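Relatório de progresso — Avaliação comparativa de garras e controladores para manipulação bimanual
Projeto Womus, entregue ao programa de apoio Sulteo
Período: até ao final de fevereiro

1. Enquadramento

O presente relatório dá conta dos trabalhos realizados na segunda fase do projeto Womus, dedicada à comparação de garras e de controladores em braços de baixo custo. A execução técnica esteve a cargo de Gregor Tennant, com acompanhamento de Finlay Hepburn pela parte da entidade financiadora.

2. Trabalhos realizados

Foram montadas e calibradas as duas configurações previstas na candidatura. A primeira utiliza a garra de dedo pontiagudo, impressa em 3D; a segunda, a garra paralela Cairns, de superfície de contacto mais larga. O controlador Drirkow foi mantido em ambas, de modo a isolar o efeito da garra nos resultados.

O plano de ensaios contempla sete tarefas, entre as quais a colocação de calçado em caixa de cartão. Esta tarefa foi incluída a pedido da entidade financiadora e exige a ação coordenada dos dois braços, um junto ao calcanhar e outro junto à biqueira do sapato.

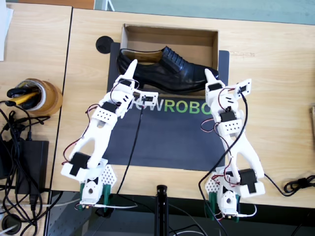 Para cada tarefa e configuração fixou-se um mínimo de 100 repetições válidas. No total registaram-se 3.060 execuções, das quais 1.216 com a garra de dedo pontiagudo e as restantes com a garra Cairns. A diferença deve-se ao atraso na impressão de peças de substituição para a primeira configuração, já regularizado.

3. Resultados preliminares

A garra de dedo pontiagudo permite maior precisão na aproximação a arestas e aberturas estreitas, mas revela menor estabilidade quando o objeto roda durante o transporte. A garra Cairns apresenta o comportamento inverso. No caso do calçado, as falhas concentram-se no momento de largar o sapato dentro da caixa — situação observada com as duas garras e que aponta para uma limitação do controlo de força.

4. Desvios e medidas corretivas

A passagem dos cabos ao longo dos braços obrigou a duas interrupções para revisão das ligações aos servomotores. Foi adotado um procedimento de verificação no início de cada sessão. Não se prevê impacto no orçamento aprovado.

5. Próxima fase

Seguem-se a repetição dos ensaios com o segundo controlador previsto e a afinação dos limites de binário. Solicita-se a confirmação, por escrito, de que a verba remanescente para consumíveis pode transitar para a fase seguinte. Os registos completos das execuções serão remetidos em anexo ao relatório final.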